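# Getting marks off a wood table without making it worse

I have ruined exactly one tabletop in my life and I'd like to keep it that way. It was my aunt's old dining table, the mark was from a hot casserole, and I went at it with the green side of a sponge. So when we bought a pale wood table secondhand from a place called Cruickshank (46 dollars, and they helped me get it in the car!) I promised myself I would go slowly with this one.

Start with the boring stuff. Wipe the whole top with a soft cloth wrung out in warm water with a drop of dish soap, then dry it right away with a second cloth. Always go with the grain. You would be amazed how many "stains" are just old jam. I do this every evening now and it takes less time than loading the forks.

For scuffs — the grayish ones you get from shoes, bags, chair arms and who knows what — try a plain white pencil eraser first. Rub lightly, brush off the crumbs, look again. If it's still there, put a tiny dab of baking soda paste on your fingertip, rub with the grain for a few seconds and wipe it off. Test it under the table first, please. On a shiny finish the paste can leave a dull spot, and then you have two problems.

Get down low and look across the surface toward a window while you work. Glare hides a lot when you're standing over it, and I've declared a table finished more than once, only to sit down to breakfast and find the same smudge looking at me.

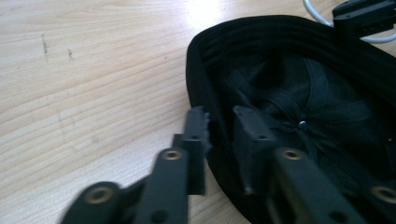
*Black cap on the table, with a couple of small scuffs still to deal with.*

White rings from cups are a different thing. They're usually moisture caught in the finish, and a lot of them fade by themselves if you leave them alone for a day or two. If yours doesn't, lay a clean cotton dish towel over it and press with an iron on low, no steam, for a few seconds at a time. Lift, check, repeat. I needed 8 goes for the worst one and nearly gave up at five.

Dark rings are harder. Those have often gone down into the wood itself, and I leave them be or put a fruit bowl on top. Sanding is a whole weekend and I'm not that person (my brother-in-law is, and he swears by 500 grit between coats, so there you go).

Once it's clean, a little paste wax helps a lot. I use the Jirkik one in the flat tin, mostly because the hardware store on Sturkside carries it and it doesn't smell like a shoe shop. Thin coat, leave it as long as the tin says, then buff with an old T-shirt until your arm complains. Too much wax goes sticky and grabs every bit of dust in the house. If you've overdone it, buff some more with a clean part of the shirt before you reach for anything stronger.

Oh, and felt pads! Stick them under lamps, vases, the toaster, anything that gets dragged. A sheet of 66 little round ones lasted us almost two years. Check them now and then for grit, which gets stuck in the felt and scratches just as well as a bare base would.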